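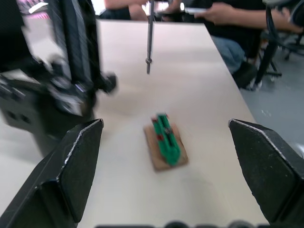 *Grirden, February*

# Cardboard shims for a wobbly table

Cheapest fix there is. Works on desks, bookcases, the washing machine if you're desperate. Did 3 tables this way at the Luldale place before lunch.

**You need**

- cardboard, the plain brown kind off a shipping box
- scissors or a box knife
- pencil
- white glue
- masking tape

**Find the short leg**

Push down on opposite corners. Table rocks, one leg lifts. Slide a sheet of paper under each foot to check, the one where it slips straight through is your leg. Turn the table a quarter and try agian. If a different leg lifts now it's the floor, so pick the spot where the table's going to live and start over there.

**Cut**

Small rectangle, a bit smaller than the foot so it won't show. One layer first. Slide it under, rock the table. Still moving? Add another. Too tall? Step on the cardboard to flatten it, or peel off one paper face.

Don't fold. Folds spring back.

**Glue the stack**

Once the height's right, glue the layers, put a heavy book on top, leave it overnight. I've rushed this. Layers slid out sideways when somebody leaned on the table.

**Attach**

Flip table, get help if its a big one. Dab of glue on the foot, press, loop of masking tape till dry. On a rental or a borrowed table skip the glue, tape only.

**Damp floors**

Cardboard goes to mush in a basement or bathroom. Use a slice of old plastic cutting board there, same method, different glue.

Check it after a month. Mine squashed a little, one more layer and done.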